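Kukville Robotics Club - Minutes, June general meeting

Meeting opened 7:10 pm in the Stinley Hall side room. Good turnout, and welcome to the new members from the Wiltden group!

Previous minutes
Accepted with one correction: the spare battery cost was entered twice.

Money
Balance after the raffle is $1000, with $258 still owing for filament and cable ties. Members agreed to put aside $200 for entry fees and travel to the Kermani Cup. Subs are due by the end of the month, please.

Assembly task
The big item of the night, and a really cheerful one. The two-arm team has been practising on the peg board, and everyone wanted to hear how the fingers are coping with the small blue pieces. The team reported that the right hand has become the favourite for pinch grips, while the left still tends to come in too high. They've slowed the approach right down and say it's a pleasure to drive now. 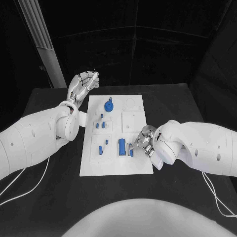 Getting a good pinch on a small cylinder is the hard part, especially in the narrow slotted holder with the tall cylinder right beside it. One member suggested approaching from the right and closing the fingers more slowly. Agreed to try it on Sunday. The programming group also wants to log 300 practice grasps before changing anything else - a big number, but there were plenty of hands up to help!

Black tabletop: we're keeping it. The white board shows up beautifully against it and the vision group is very happy.

Cables: a long chat about slack under the arms. Clips to be trialled on one side first.

Action items
- Programming group to save the current arm settings before Sunday.
- Build group to print two spare pegs in blue.
- Kermani Cup entry form to go in this week.

Other business
Wiltden has invited us to their open day. Yes please! Details to be emailed.

Meeting closed 8:35 pm. Next meeting same room, same time.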